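Our module asked for a short film, a budget and a report admitting what went wrong. This is the third item.

## The film

*Laltholm* is a ghost story set in a lighthouse. We had no lighthouse, so it became a ghost story set in a stairwell, with wind. Žydrůnas Sproģis wrote the script and directed. He also plays the keeper, after the first keeper read the script.

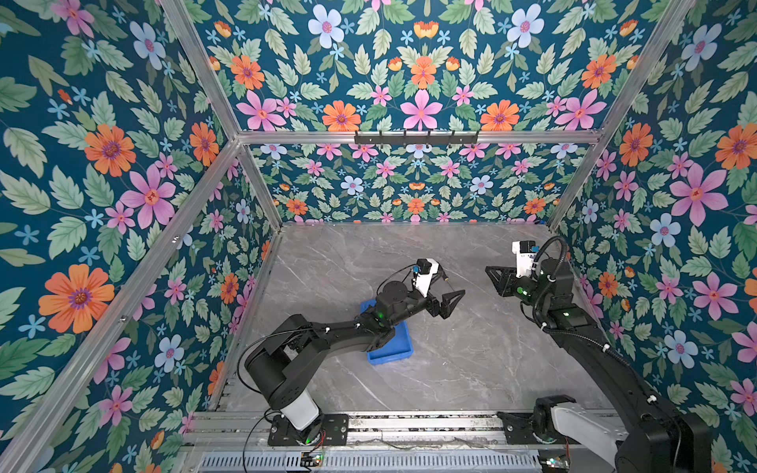 The first draft would have run to 20 minutes, most of it the keeper looking at the sea. As the sea had gone the same way as the lighthouse, we cut it down to 5. The monologue stayed, on the director's insistence.

## Sound

We recorded the dialogue on site, beside a lift. It can be heard in every line, and in the climax it gets the last word. Re-recording took 5 evenings in a cupboard full of coats, which gave us clean voices and a keeper who sounds as if he lives in a cupboard full of coats. Two of the wind effects are me.

## Editing

We cut in Reltik, saving under a new name each time. The version we handed in is called "Pikum final final B". Pikum is the ghost. Her big entrance was trimmed until she is on screen for less time than the stairwell's fire notice. 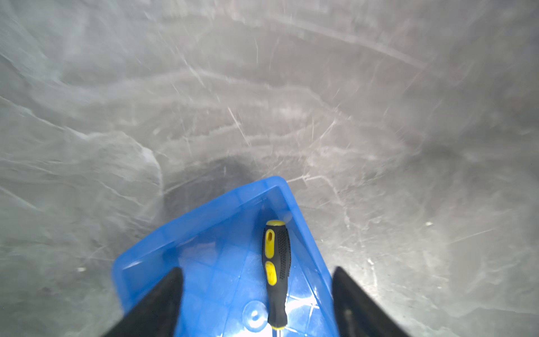 *Fig. 2. Screwdriver in the blue tray.*

## Screening

The film was shown in the Ruotsalainen room one afternoon in December, with the blinds half down. People laughed twice, once where we had hoped. Our tutor called the pacing "patient". The marks for sound were better than we deserved, and we would like to thank the coats.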